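Shelf life by the hour: a technical manager on bread staling

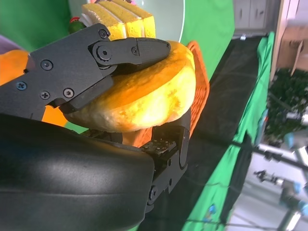
The technical manager at Fumasard, a contract bakery outside Clevthorpe, spends most of the working week on starch. Staling, the manager says, is widely taken for drying, and the two are measured separately for good reason.

"You can seal a roll so it loses almost no water and it will still firm up," the manager said. "The starch recrystallizes. The water is still in there, it has just moved."

The plant supplies soft rolls and buns to shops in Drudosby and the surrounding towns. Firmness is tested by compressing a slice of crumb to a fixed depth and recording the force. Between January and the end of August the lab logged 2,157 readings, of which 1,096 came from a single enriched dough with egg and butter.

That dough was the subject of most of the interview. Fat slows firming, and so do certain enzymes added at the mixer, but each has a limit. "Too much enzyme and the crumb goes gummy," the manager said. "It passes the firmness test and the customer sends it back."

Storage temperature matters more than most retailers expect. Crumb firms faster in a refrigerator than on a shelf, and the effect nearly stops in a freezer. The manager has asked shops to keep the rolls out of chilled cabinets. Several still use them – the cabinets are where the space is.

Cooling before packing is the other variable. The rule at Clevthorpe is that the center of the roll must be below 94 degrees Fahrenheit before it is bagged. Warmer than that, moisture condenses inside the film and mold follows. The old cooling conveyor, built by Hodžić, ran too short for the larger sizes, so the line was extended last winter.

The printed life on the enriched rolls is currently 7 days. Asked whether it could be longer, the manager was cautious. "For mold, yes. For eating quality I would want another set of trials first."

Those trials use a new flour from a second mill. The first batches are due to be baked next month.

21 September 2021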